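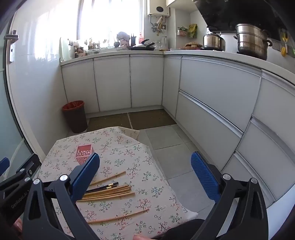
Chopsticks settle the gripper question at Salitholm

I've spent most of May with a gripper in each hand, and on Saturday we finally got round to the bit I'd been looking forward to – the chopstick round! If you've been following our little comparison you'll know that we have two sets of fingers to choose between for the hand-held grippers, the Bosman pads and the Lestell pads, and that up to now there has been very little in it. Cups, sponges, jar lids, folded cloths, all much the same. I was starting to think we'd end up tossing a coin.

Chopsticks are another matter. They're thin, they roll, and when they lie side by side in a bundle there's hardly anywhere for a fingertip to go. The job was simple enough on paper: pick one up off the tablecloth, put it in the little pink basket, go back for the next. We had light wooden ones, tan ones and a pair of black ones with a gold-coloured band, and I'd have happily bet money on the black ones being the worst. (They weren't. The tan bundle was, by miles.)

Kosmas Karras did the first half and I did the second, and we swapped pads between rounds so neither of us could blame the other's wrists. Michalis Sarantis kept score and was very strict about it. A chopstick that landed across the top of the basket didn't count, even if it looked lovely up there, and I lost a few that way which I'm still a bit sore about.

Right, the result. Over the whole day the Lestell pads got 81 per cent of the chopsticks in at the first go, and the Bosman pads came in well behind, mostly down to the same mistake over and over: they'd close on two at once and then let one slip on the way across. With single chopsticks lying on their own the gap more or less disappears, so if your kitchen jobs are all forks and spoons you may not care at all. Kosmas still prefers the Bosman set for anything soft and says so loudly whenever I walk past.

The cloth made more difference than I'd expected, too. On a bare table at Lutitberg the week before, both sets skidded about trying to get under the wood. With fabric beneath there's a bit of give, and you can press down and let the tip sink in slightly before you squeeze. I'd like to run the bare table again with the same chopsticks before anyone takes our numbers too seriously, but I do think that's a real effect.

One grumble. After a few hours my left thumb was done for, and Michalis had to take over for the last five minutes of the final round. The linkage is lovely and smooth with the fingers wide open but it gets stiff near the closed end, and chopsticks keep you at the closed end all day long. We've asked the workshop whether the return spring could be a touch lighter.

So the Lestell pads go through to the long run, which is almost 1,000 picks spread over several kitchens, with bowls and lids added back in. Kosmas wants to do noodles as well – cooked ones. I've said I'll think about it.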